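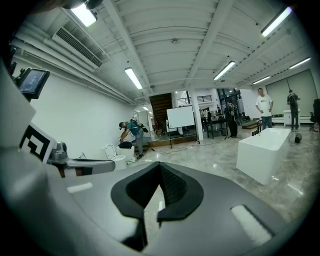
Figure 1. View from the hand-held gripper in the demonstration hall, with the toilet station to the left and the bathtub to the right.

3. Site visit to the Listirach open day

Our project group visited the Listirach hall in Lirkcombe on Jun 19, 2025. The purpose was to see how bathroom tasks are demonstrated by hand before a robot arm is asked to repeat them. The program was run by Hivness and included 7 stations, of which we followed two in detail.

3.1 Equipment

The gripper is carried by a person. Its housing is grey and the black jaw pad is V-shaped, with a mesh-like texture in the inner channel. A square black-and-white marker is attached on the left side, and a small display is mounted on an arm above it. The wide view keeps the jaw and most of the room visible together — useful for locating the hand, but straight ceiling beams come out strongly curved.

3.2 Observations

The glossy floor reflects the ceiling lights. We noted this as a risk for our own tracking method, which was tuned on the matte floor of the Tsuchiya lab. According to the handout, a full session has 172 demonstrations and lasts 70 minutes, with 53 demonstrations assigned to the bathtub.

3.3 Changes to our plan

The August tests will include one reflective surface. Lens correction will be applied before marker detection — our first draft had these steps in the opposite order.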